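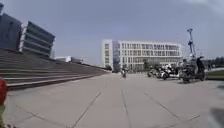

Paving notes from the plaza, thread. Readers keep asking why large-format slabs get specified for open squares when small pavers are easier to replace.

1/ Fewer joints. Every joint is a place for water, grit and weeds. Big concrete slabs with thin seams sweep faster and ride smoother on two wheels.

2/ The cost is in the base. A small paver forgives a soft spot. A large slab bridges it for a while and then rocks or cracks. Our spec at Losell is 80 mm slabs on a bound bed.

3/ Long straight seams are unforgiving to lay. The eye follows them all the way to the building at the far end, and a drift of 3 mm per slab is a visible bend by the time you get there. Brunello Donati resets his string line every morning. I used to think this was excessive.

4/ Steps. A long shallow flight along one side handles the level change without a retaining wall. Gray treads on gray risers are hard to read going down in flat light. I would add a contrast strip to each nosing.

5/ Motorcycle parking. Five bikes and scooters grouped on one side is a light load. Side stands are the thing to watch – small foot, high pressure, and asphalt dents in summer. Concrete doesn't care.

6/ Drainage. Fall of 2 percent maximum on the Gravby job, less where people sit. Covadonga Ibarra argued for a slot drain at the foot of the steps and got it in May.

7/ Shade is the weak point of this type of square. A row of trees at the base of a building does little for anyone crossing the middle.

8/ Joint sand next. Lodo and Leone samples are both still curing.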